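Ticket 134: Wood table in the Tuma room, mark does not go away
Opened by: Rasmus Ķēniņš
Status: open

3rd January. On the table by the wall there is a dull mark, as long as my hand. I wiped it with warm water and a soft cloth, then with a little dish soap. After drying the mark came back the same. Signe Berge told me it was already there in October, but smaller.

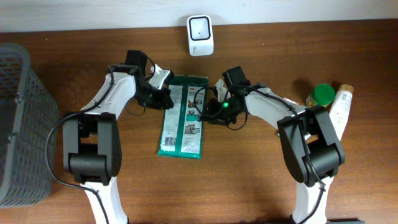

The finish of this table is unknown to me, so I did not want to try anything stronger before asking. I looked in the Nirholm delivery papers and found only the size. The top has a warm, reddish-brown grain, and the green packet lying on it has small drawings on the label of how to use the product. Can this product be used on oiled wood, or only on varnish?

Reply, Tuulikki Rautiainen: Please wait with the wipes. Put one drop of water under the table top and look after 5 minutes. If it goes in, the wood is oiled.

Rasmus: The drop stayed on top. I will try one wipe on the underside tomorrow and write the result.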